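Pronmont sube el recibo del agua en octubre

Los vecinos de Pronmont pagarán más por el agua desde octubre. Lo aprobó anoche el pleno, a las diez y pico, tras 3 horas de debate y con la mitad del público ya en la calle. La cuota fija pasa a ser de 218 coronas al trimestre. Afecta a 2.127 contadores, incluidos los de la pedanía de Clurnov, que hasta ahora iba por libre.

El motivo oficial: las tuberías. Cuatro averías gordas desde primavera, la peor en la calle Morsy, con los bajos anegados y el colegio sin agua dos mañanas. La concejala de Obras, Aicha Amrani, defendió la subida. "La red tiene los años que tiene y los parches salen caros", dijo. La oposición votó en contra. Pide que antes se revise el contrato con Raven, la empresa que lleva el mantenimeinto.

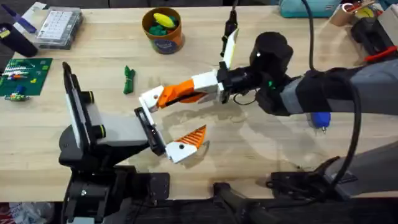
¿Cuándo llegará el primer recibo con la nueva tarifa?

A finales de año, con la lectura del último trimestre. Quien tenga domiciliado el pago no debe hacer ningun trámite.

Jubilados con pensión mínima y familias numerosas, exentos de la subida. Eso sí, hay que solicitarlo en la ventanilla del ayuntamiento, de nueve a una, con el último recibo y el DNI. Las obras de la calle Morsy, sin fecha todavía. Amrani habló de "antes del invierno" y no quiso concretar más.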